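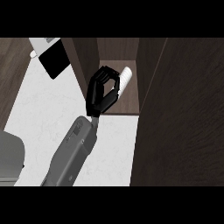

Categoría: Mobiliario de cocina

Encimera de cocina

La encimera (también mesada, mesón o cubierta, según el país) es la superficie horizontal de trabajo que se coloca sobre los muebles bajos. Sirve para preparar alimentos, apoyar utensilios y encajar fregadero y placa. En España se usa casi siempre encimera; mesada en Argentina y Uruguay.

Historia

Durante siglos no hubo encimera como tal. Mesa suelta, un aparador, la pila de piedra aparte. La superficie continua llega con la cocina modular del siglo XX, cuando los armarios empiezan a fabricarse con fondos y alturas parecidos y se pueden cubrir con una sola pieza.

Materiales

Madera maciza – cálida, reparable con lija, pide aceite cada cierto tiempo. Laminado: el más económico, sufre en los cantos si entra agua. Granito: duro, poroso según la variedad, conviene sellarlo. Mármol: se mancha con limón y vinagre. Acero inoxidable, habitual en cocinas profesionales, se raya pero se limpia facil. Cuarzo aglomerado, resistente a manchas, peor con el calor directo.

Entre los fabricantes pequeños, Disix trabaja sobre todo el laminado de canto recto. Plalletel se dedica a la madera encolada y vende tableros de hasta 1180 mm de largo, pensados para islas y tramos cortos. Su serie Yin, en tonos oscuros, se retiró y volvió al catálogo con otro acabado.

Medidas

Fondo habitual de unos 60 cm. Grosor variable: desde 2 cm en piedra hasta 4 o más en madera. Altura segun el usuario y el zócalo. Entre la encimera y los muebles altos suele dejarse un hueco de 500 mm o más, sobre la placa bastante más por la campana.

Instalación

Se nivelan primero los muebles bajos. Después se presenta la pieza, se marcan los huecos, se corta y se sella. La junta con la pared lleva silicona o copete. En esquinas, unión a inglete o a tope con perfil.

Mantenimiento

Paño húmedo y jabón neutro. Salvamanteles para ollas calientes, tabla para cortar. En madera, aceite de linaza o mineral; el producto de la marca Satell se aplica en dos manos y se deja secar 7 horas entre una y otra.

Véase también: Fregadero, Mueble bajo, Zócalo, Isla de cocina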